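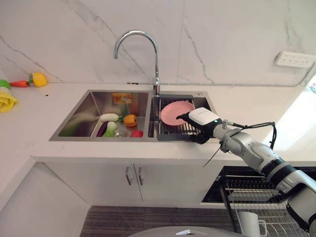 Double sink with gooseneck faucet, larger basin on the left

Kitchen faucet has slowed to a trickle, but the bathroom is fine

Posted by Diệp Phùng

Hello everyone, and thank you in advance for reading all of this! Our kitchen faucet used to run beautifully, and then sometime in January I noticed that filling the pasta pot was taking forever. Hot and cold are both slow. The bathroom faucet and the shower are as strong as ever, so I don't think it's the whole house. We have very hard water (the kettle is a disgrace). My brother-in-law says I need a new faucet, but he says that about everything, and I'd like to try something cheaper first.

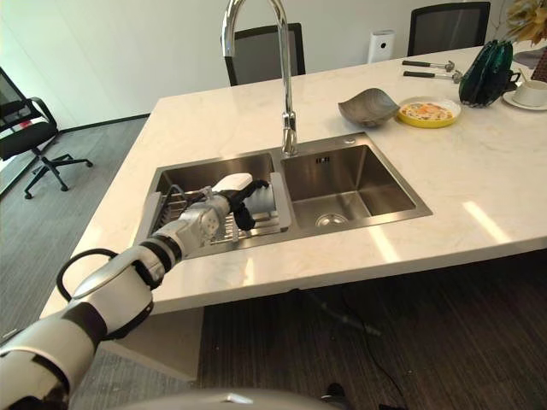

I did open both valves under the sink all the way, and they turn freely. I also tried to unscrew the little tip at the end of the spout, but it wouldn't budge and I was scared of scratching the chrome. Is it even meant to come off? I have people coming for dinner on Friday and would love to have this sorted out before then.

Mircea Pop

Clogged aerator. Soak it in vinegar.

Irina Ghiță

Mircea is right, but let me add a bit, as I went through the same thing with my Plarkon faucet after six years of hard water and made a few mistakes along the way. Yes, on most faucets the tip comes off. It holds a small screen, and when both hot and cold are slow at just one faucet, that screen is the first place to look. Fill a sandwich bag with plain white vinegar, slip it over the end of the spout, hold it on with a rubber band and leave it for an hour or so. Check your faucet's care sheet first, though, because some finishes don't like vinegar at all.

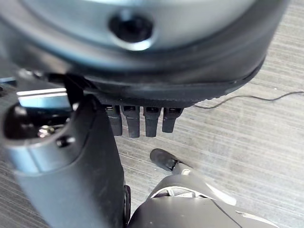
Once the scale has softened, dry the tip well and try it by hand before you reach for any tools. Looking up from below, turn it counterclockwise. Some aerators have a finely ridged edge, a bit like the black ring under that gray dome but far smaller, and if yours does, you can get a surprisingly good hold on it with a rubber dish glove. If it's smooth, wrap it in a cloth and use pliers very gently. Put the stopper in before you start! I lost a washer down the drain and had to go out for another one.

Lay the pieces out in order, brush the screen with an old toothbrush and run the water for a few seconds with the tip off. If it comes out strong, you've found your trouble. Good luck with the dinner!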